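How to oil a wood floor in a small room

I learned this method in Plindham, in a room of 6 planks wide boards and one window. Take everything out first, then vacuum along the grain. Wash with very little water and let the floor dry until the next day. 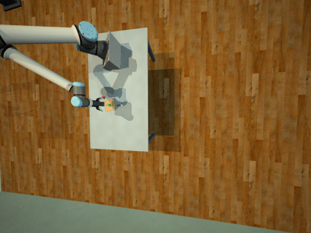
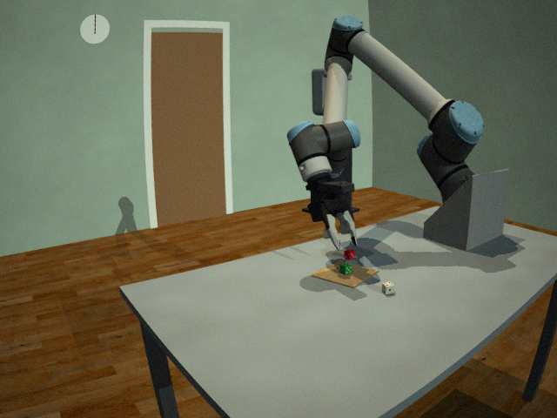

Pour a small amount of oil on a cloth, never on the floor directly. Rub it in the direction of the boards and work from the far corner to the door. If a table must stay inside, like the light-coloured one on the brown floor in both pictures, do the part under it first. After 3 hours wipe off what is still shiny.

The second coat should be thinner. I use Clirau oil, colour 419, and one tin was enough for me. Lay the used cloths flat outside to dry, as they can catch fire when they are folded.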